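My Scrap Box Got Out of Hand, So I Made Pockets

I have been meaning to write this one since September, and every time I sat down to do it I ended up at the craft table instead, cutting one more thing out and telling myself it was research. So bear with me if it wanders a little!

Some of you will remember the paper pad I bought from Findwood last year, the big fat one with the mushrooms and ferns on it. I loved it so much that I only used the middles of the sheets and saved every single strip that came off the edges. Then I did the same with the next pad, and the one after that, and by the end of summer the scrap box had become two scrap boxes and a grocery bag. I sat down on the floor one evening and sorted the whole lot by color, and yes, I counted them. There were 389 strips. I had a cup of tea and thought about my life. 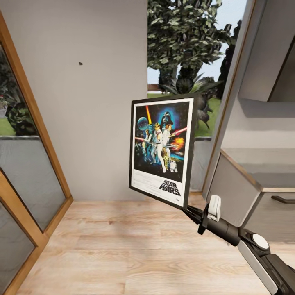 Star Wars poster, black frame, white mat

What finally saved me was folded pockets for my junk journal. If you haven't made one, a junk journal is a handmade book put together from old envelopes, book pages, wrapping paper and whatever else you can't bear to throw out, and the more places there are to tuck things into, the happier I am. Pockets eat up scraps like you wouldn't believe. I got 14 of them done the first weekend, and that was with a long break in the middle to look for my bone folder (it was in the silverware drawer, please don't ask).

My way of doing it is very simple. I lay three or four strips side by side on a piece of plain copy paper, overlapping them just a hair, and glue them down so they make one new sheet. Once it's dry I trim it square, fold up the bottom third, and run a thin line of glue along the two short sides. I've tried a lot of glues and I keep coming back to the Leitner stick, the purple kind that goes clear. The liquid ones make my paper ripple, and then I get cross and go do dishes.

Sometimes I sew the edges instead, with a wide zigzag and whatever thread is already in the machine. It looks lovely and a bit crooked — and I do mean crooked. The journal itself has 21 pages so far, held together with waxed thread in a cover I cut from an old Padis file folder. It already won't close flat. I tied a ribbon around it and that's holding for now.

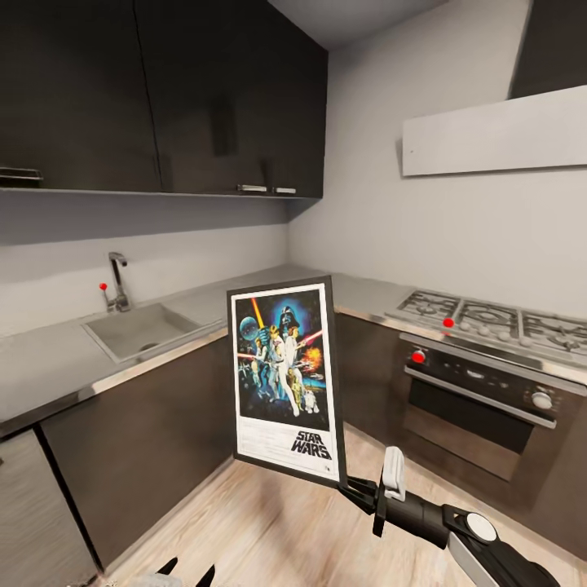
What goes in the pockets

Oh, this is my favorite part! Tags, mostly, and ticket stubs, and little lists I've written to myself. I found a seed packet from two gardens ago and it slid right into a green pocket like it had been waiting there. I also like to put in a few blank cards so there's room to write later on, when I know what I want to say.

I did make one mistake you can learn from. I glued the first few pockets into the book before checking that my tags would fit, and they were all too wide by a sliver. So cut a tag first, and then build the pocket around it with a little wiggle room.

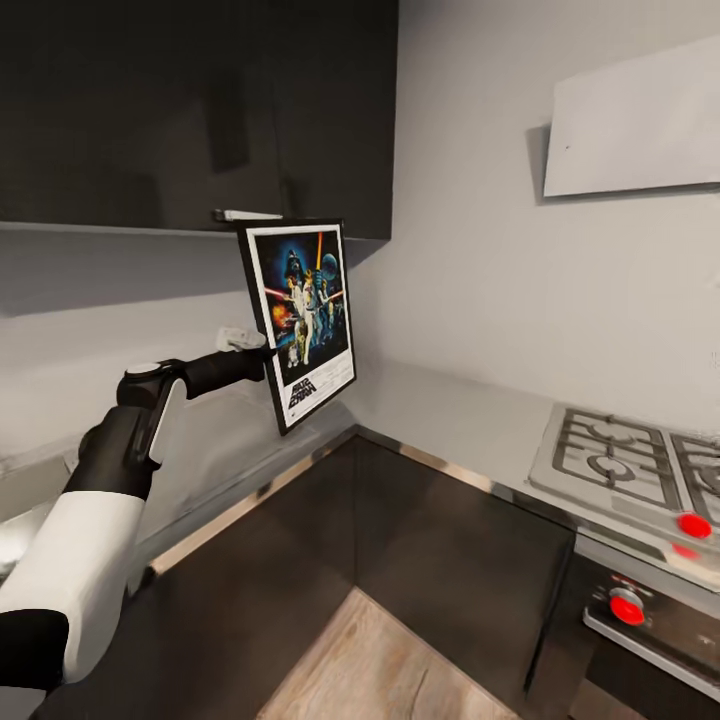

Narnetti wrote in the comments on my last post that she skips the copy paper and glues her strips right onto old sheet music, so the notes peek out along the inside of the fold. I tried it last night and now I want to redo all of mine. Does anybody have a good source for sheet music that's already falling apart? I'd feel terrible cutting up a nice one.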